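Somton Twin Boot Brush Station – for the porch, the back door and the long-suffering hall carpet

Mud has a way of getting past people who swear they wiped their feet.
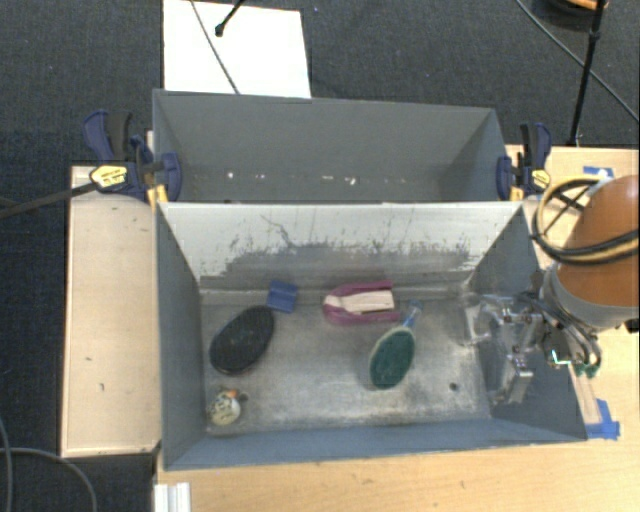
The Somton has been our best-selling boot cleaner since we started selling boot cleaners, a contest it won against two rivals, one of which squeaked. It is a low steel stand with a stiff brush on either side and a third across the bottom. You put your foot in, move it back and forth, and the mud ends up on the ground outside. There is no app.

We sell it to farms, village halls, dog owners and one very strict yoga studio. It stands up to all of them, although the dogs will not use it.

What you get
One steel stand, powder coated in dark green
Two side brushes and one base brush, all replaceable
Four ground pegs for lawn or gravel
Four screws and plugs for paving or decking
A sheet of instructions, which is short and has a drawing on it

The brushes
Bristles come in two grades. Medium suits walking boots, wellies and anything you paid a lot for. Hard is for work boots and clay, and will take the shine off patent leather in one go, as a customer in Carngate was kind enough to write and tell us. If you don't choose, we send medium.

Each brush slides out sideways once you lift the clip at the end. Rinse it under the outside tap, knock it against a wall and put it back. In a wet winter that wants doing every week or so. In a dry May you can forget it exists.

The optional handle
The Gowda handle bolts to either side and comes up to waist height. Order it if anyone in the house wobbles on one leg, which on our evidence is everyone after lunch. It can be added later, as the holes are already drilled.

Fixing it down
Please do fix it down. A loose boot scraper follows you across the patio. The pegs go into turf with a mallet, and the screws need a 10 mm masonry bit, not supplied. Allow a quarter of an hour, or longer if you have to find the drill.

Sizes and weights
Height without handle: 14 cm
Weight: heavier than it looks
Largest boot: we have yet to meet one that wouldn't fit

Delivery and returns
Orders leave our Nestdale warehouse every weekday. Get yours in before noon and it goes the same day. You have 14 days to change your mind, and we will take it back unmuddied. Muddied ones we discuss.

Larger orders
Schools and campsites ordering 10 or more should ring for a price. We keep 200 in stock most of the year and fewer in November, when the whole country remembers at once that it owns a carpet.

Spare brushes are sold singly or in sets of three. The clips are free – just tell us how many you've lost.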